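Preparing a Guest Room Between Stays

Dhillon House Residential Services
Last revised 23rd April

Purpose of this guide

This page sets out the standard method for turning over a bedroom at Dhillon House after a guest departs and before the next guest arrives. It applies to all rooms in the Mikel and Oner wings. Staff who have completed the introductory session should be able to finish a single room in 30 minutes.

Before you begin

Collect one linen bag, one set of clean bedding and the room card from the service desk. Check the room number on the card against the door. Knock, wait, and knock a second time before entering, even when the desk has confirmed the departure.

Step 1. Air the room

Open the window as far as the catch allows and leave it open while you work. Turn the radiator down to setting 2. Personal items left behind should be placed in a clear bag, labeled with the room number and taken to the desk at the end of the shift.

Step 2. Strip the bed

Remove the pillowcases first, then the duvet cover, then the bottom sheet. Work from the foot of the bed to the head, and fold each piece inward as you go so that hair and crumbs stay inside. Do not shake linen in the room.

A used sheet will usually be creased across its full width. Look it over before lifting it, as small items such as earrings and charging cables are easily missed in the folds. 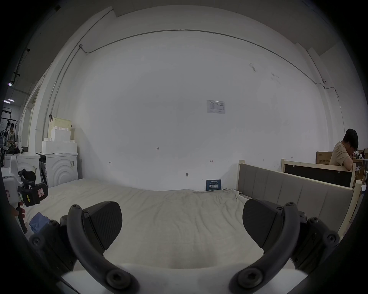 Step 3. Check the mattress and frame

Inspect the mattress protector on both sides. A protector with any mark on it goes into the linen bag and is replaced. Run a gloved hand along the seams of the mattress. Upholstered panels on a bed frame should be vacuumed with the narrow brush, following the seams from top to bottom. Bare wood is wiped with a barely damp cloth and dried at once.

Step 4. Make the bed

Lay the clean sheet with the wide hem at the head. Tuck the foot first, then the head, and pull the sides firm before tucking them under. Corners are folded at 45 degrees. The duvet should hang evenly on both sides — stand at the foot of the bed to check.

Step 5. Finish and record

Dust from high to low, vacuum toward the door, and close the window. Mark the room card with the time and place it in the Fimov tray at the service desk. Faults should be reported by calling extension 198. A room with an open fault must not be released to a guest until the desk has signed the card.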